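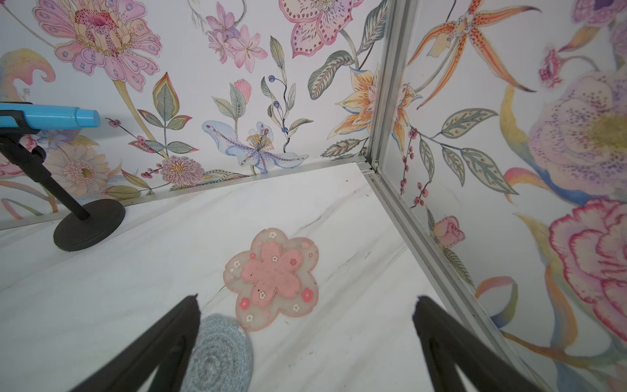 Figure 1. Knitted coaster and blossom-shaped silicone coaster on the marble-patterned test surface.

Coaster Materials on a Smooth Tabletop: Slip, Heat Marks and Cleaning

Iwona Makowska
Final report, Household Materials project course
June 27, 2020

1. Purpose

The project compared two kinds of drink coaster used on a smooth, light-colored tabletop. One kind is knitted in the round from yarn. The other is molded silicone. Both are sold as table protection, and the packaging of both makes the same three claims: the coaster stays in place, it keeps heat off the table, and it can be washed. I tested each claim separately with equipment available at home and in the course workroom.

The report covers the two coasters only. Cork, felt and stone were dropped from the plan in May when the course was shortened.

2. Materials

Coaster K is a round light blue knitted coaster worked in concentric rings. It was bought under the name Otix. The label gave no fiber content, so I treated the yarn as unknown. The rings leave ridges on the surface, and a flat-bottomed mug rests on the ridges only.

Coaster S is a silicone coaster in the outline of a five-petaled cherry blossom, sold as model Asia. The border is translucent, a pale pink-gray, with small printed blossoms in white and a deeper pink. The center carries a raised solid pink flower. A mug with a narrow base stands on the raised part and does not touch the border. This matters for the slip results in section 4.

The test surface is a white tabletop with a marble pattern and faint gray veins. Two panels with a painted flower design stand upright along two sides of it and meet in a corner, with aluminum strips where they reach the table. The panels kept drafts off the mug during the heat test. A black stand with a round base and a clamp was kept on the left side of the table.

The mug was a straight-sided ceramic one from the Prareo range. It was used for every trial.

3. Method

3.1 Slip. The coaster was placed flat and the mug, filled with water to a line marked on the inside, was set on its center. The mug was pulled sideways by a thread tied at the height of the handle base, using a kitchen spring scale. The reading was taken at first movement. I noted whether the mug moved on the coaster or the coaster moved on the table. Each coaster was given 10 pulls with the table dry and 10 with the table wiped with a damp cloth immediately before.

3.2 Heat. The mug was filled with water just off the boil and left on the coaster for 21 minutes. A strip thermometer was taped to the tabletop under the coaster, slightly off center. Room temperature was noted at the start — the workroom has no cooling, and afternoon readings were higher than morning ones. All heat trials were therefore run before noon.

3.3 Cleaning. A measured teaspoon of cold black coffee was poured on the coaster and left overnight. The coaster was then rinsed under the tap, washed by hand with dish soap, and laid out to dry. Stains were judged by eye against a photo taken before the test.

4. Results

4.1 Slip. On the dry table, coaster K moved before the mug did in every pull. The yarn slid on the smooth surface while the mug stayed seated on the ridges. Coaster S did not move on the dry table. The mug slid on the raised flower instead, and at a higher reading. On the damp table the order changed. Coaster K held better than before, which I had not expected, while coaster S slid on the thin water layer in most pulls.

4.2 Heat. The strip under coaster K showed a lower peak than the strip under coaster S in all trials. The knit is thicker and holds air. With coaster S the warm area was small and lay under the raised center. Neither coaster left a mark on the tabletop that could be seen or felt after cooling.

4.3 Cleaning. Coaster S rinsed clean without soap. Coffee collected in the groove around the raised flower and had to be shaken out. Coaster K kept a brown ring after one wash and a fainter one after the second. It also dried slowly and curled at the rim until pressed flat under a book.

5. Sources of error

The spring scale is marked in steps of 100 grams, and readings between marks were estimated. The thread angle was set by eye. The strip thermometer changes color by bands, so the heat results give an order and no exact difference. Only one coaster of each kind was tested, and variation between pieces of the same model is not known.

Part of the damp-table data may also depend on how hard the cloth was wrung. Krajewska, who read the draft, suggested spraying a fixed amount of water instead. This was done for the last four pulls with coaster S, and they agree with the earlier ones.

6. Recommendation

For cold drinks on a table that is kept dry, coaster S is the better choice. For hot drinks coaster K protects the surface better but should be used with a non-slip backing. A follow-up could sew a thin silicone disk to the underside of the knitted coaster and repeat section 3.1 without other changes.

The raw readings are in the course folder, file number 2633.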